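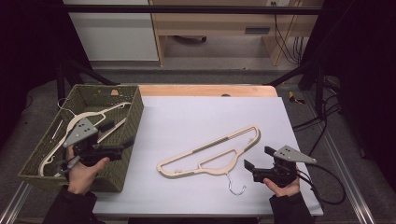
Tín Đặng觉得，学生做机器人项目，最容易低估的就是衣架。他说刚开社团那会儿，大家报上来的题目都是叠毛巾、倒水、插插头，没有人愿意选衣架，嫌它太简单。“后来选了衣架的那一组，反而是做得最久的。”

这一组的项目叫Skarnodance，名字是组员抽签抽出来的，没有含义。任务写在纸上只有一行：把衣架从篮子里拿出来，放到白板上，再放回去。整个学期，他们主要在做数据采集，由人双手各握一个手持夹爪，一遍一遍演示，再拿这些演示去训练模型。

谈到为什么不直接上机械臂，Tín Đặng的回答很直接：“学校的机械臂要排队，一个组一周排不到多少时间。手持夹爪拿起来就能录，学生下了课过来，坐下就可以干活。”他补充说，用手持夹爪还有一个教学上的考虑，学生得自己体会夹爪能做什么、不能做什么。手指能轻松捏起来的东西，换成两片夹爪，角度差一点就滑掉了。

衣架的麻烦主要在两处。一是钩子，衣架一叠在一起，钩子就互相勾住，拿一个带起两个。二是它太薄，平放在板上的时候，夹爪很难从侧面下去。组里试过先压住一头让另一头翘起来，也试过直接夹钩子的根部，最后两种办法都留在了数据里。

“我当时是反对的。”Tín Đặng说，“两种动作混在一起，模型容易学成中间的样子，哪边都不像。但是学生坚持要留，我就让他们自己去试。”

结果是第一版模型确实学成了中间的样子，夹爪停在衣架上方，不下去。组员把数据按动作分开，重新标了一遍，花了不少晚上。到四月，他们手里有1206条演示，筛掉动作中断的、标定有问题的，剩下700条可以用。筛选的标准改过几次，Tín Đặng要求每改一次都写进记录本，写清楚是谁提的，改之前是什么样。

组里一共6个人，分工不固定。他的规定是每个人都要录，写代码的也要录，不能只坐在电脑前面。“写训练脚本的同学一开始不乐意，录了两个下午以后，他把界面上的提示音改了，原来的声音太短，手上忙的时候根本听不见。不去录，他不会知道。”

说到连续录制的时间，他提到夹爪连着线，拿久了手腕会酸，所以规定录一段就换人。换人也有换人的问题，每个人的习惯不同，有人喜欢左手固定、右手拿，有人反过来。起初大家想统一动作，写了一份操作说明，后来发现没有人完全照着做，那份说明现在只剩下开机和标定两节。

这个项目后来报名参加了Pollholm的学生比赛。参赛要求提交一段完整的演示和一份报告，报告由组里两位同学执笔，前后改了4稿。Tín Đặng没有替他们改文字，只在第二稿上批了一句：失败的部分写得太少。

问他比赛成绩怎么样，他说进了复赛，没有拿奖，评委的意见是任务范围偏窄，换一种衣架就需要重新采集。他认为这个意见说得对。“我们用的衣架种类确实少。学生当时想的是先把一种做好，这个想法也没错，只是时间不够做第二步。”

下一届的安排已经定了，衣架继续做，会加进带裤夹的和铁丝的。另外有几位新同学想做挂衣服，他还没有答应，要他们先去录满一个星期的衣架再来谈。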